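Company > Who we are > About Skorier

Print this page | E-mail this page

About Skorier

Skorier tests household robot arms for people who are thinking of paying for one. We don't build arms, and we don't sell them. Marisol Dunleavy started the company after signing for a tidy-up system that did everything in the showroom and very little in her mother's apartment. She still has the invoice, for a machine that folded one towel.

There are 5 of us now. Clients are mostly assisted living operators, small hotels and rental agencies, along with the occasional insurer. They send us the brochure and the contract, and we try to find out which sentences in the brochure survive an ordinary room.

What we are testing now

Most of this spring has gone to the Jorkham Ginix, a two-finger gripper kit with a camera at the wrist, offered on a monthly plan. The sales sheet says it handles "everyday items of any material." We have read that line on other people's sheets too. Any material is a big promise. Paper bends, cloth bunches up, and a strap goes wherever it likes.

Our bench is dressed with patterned fabric because people own patterned fabric. A plain gray mat flatters the vision software, and we would like to know how much of a vendor's success rate belongs to the mat.

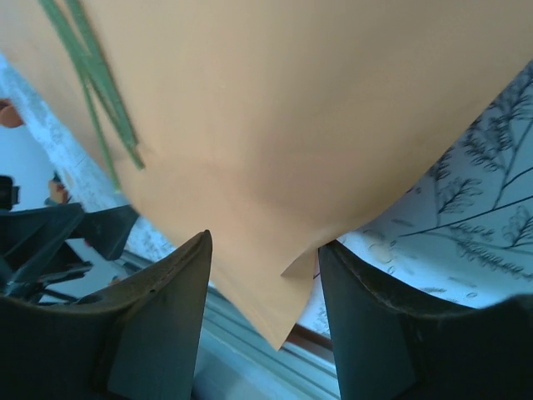 How we work

Every kit gets the same list of 84 tasks, written before it arrives. Ravindra Grewal keeps the list and will not let a vendor see it in advance, although they all ask. A task is passed, failed or "needed help," and help includes a person nudging the object an inch to the left. Some vendors leave nudges out of their totals. We put them in a column of their own.

We run the kit as a customer would get it, on the settings it ships with. If the vendor wants to send an engineer, the engineer may watch. Anything changed during a session is written down, along with the time it took.

Bags are where we tend to lose patience with sales sheets. A bag has no fixed shape, and knowing where it was a moment ago is of limited use. 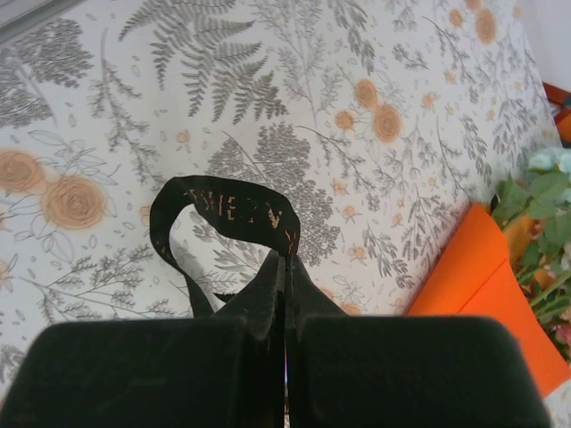
Pramila Srivastava writes our fabric tests, and she is the least easily impressed person in the building. Her complaint about most published demos is that the bag is stiff, new and standing up by itself. She prefers used ones. On a bag like the one here, with the gold-orange lettering flaking off the strap and the black cloth pinched up in a peak between the fingers, she wants to know whether the software chose that spot or simply closed on whatever was nearest. The Ginix manual says it prefers handles. We have asked Jorkham how it decides what a handle is, and we are still waiting for an answer we can print.

What we will and won't say

We won't give a star rating. Ansel Alcantara tried a scoring system in our first year, and vendors quoted the one good number and dropped the rest, so we stopped. Reports now come as the task list, the notes and a page on what the contract commits the vendor to. That last page is usually the shortest.

We also won't call a grasp a success on the strength of a still. A pot held at a tilt tells you the fingers closed on it. Whether it got put down upright is a separate line on our sheet.
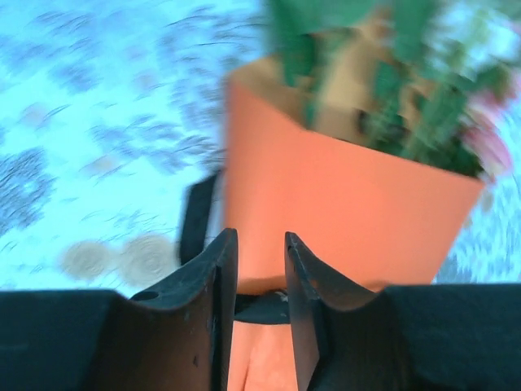
Who pays us

Clients do, by the report. Vendors can't buy a test, a retest or an early look. Du, our booking and records system, logs who asked for what, and any client may read the log for their own job. A standard report costs the same whether the kit comes out well or badly.

If we have taken money from a company in the last 2 years for any reason, the first page of the report says so. It has happened once, for a training day, and we would turn down that job today.

Straps and printed webbing get their own section in the Ginix report. Valdir Guimarães is writing it up, including what the wrist camera had in view when a strap crossed something bright behind it.

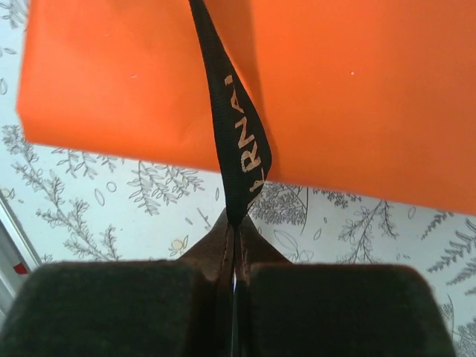
Visiting and questions

The bench is open to clients on Thursday afternoons. Bring something from your own building if you can, preferably something the salesperson asked you to move out of the way. Please tell us beforehand if it's heavy.

Contact Skorier | Copyright Skorier, all rights reserved | Back to top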